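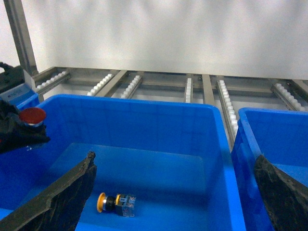

Yellow push-button switch in a blue bin

Is the Grimano sequel really happening?
Fiorella Pellegrini
Every film site says Greco is back as director and the old cast has "signed on". Signed what? I've read 9 of these stories and they all lead back to one post on Kukley. Has anybody seen a word from the studio?

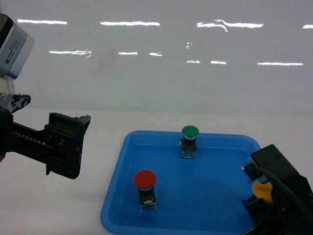

Red and green buttons in a tray

Kaede Hirose
No, and I wouldn't hold my breath. Brosus put out its release list in June and there were 17 films on it. Grimano wasn't one. "In talks" usually means an agent had lunch. They said the same about the prequel, and where's that?
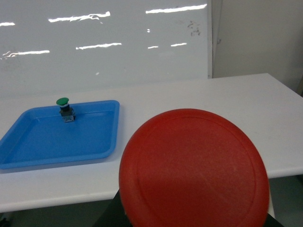

Red disc, close up

gantry315
its real, my cousin works in cinema and he says 5 films are planned. google it

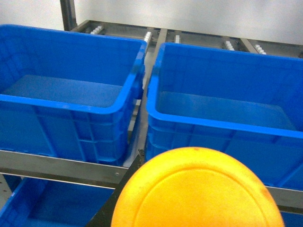 Fiorella Pellegrini
I did google it, that's how I ended up here. Five films, when the first one barely filled a Tuesday matinee? I'll believe it when there's a trailer, and even then I'd want to see a release date on the end. Thanks Kaede, I'll go and read that list.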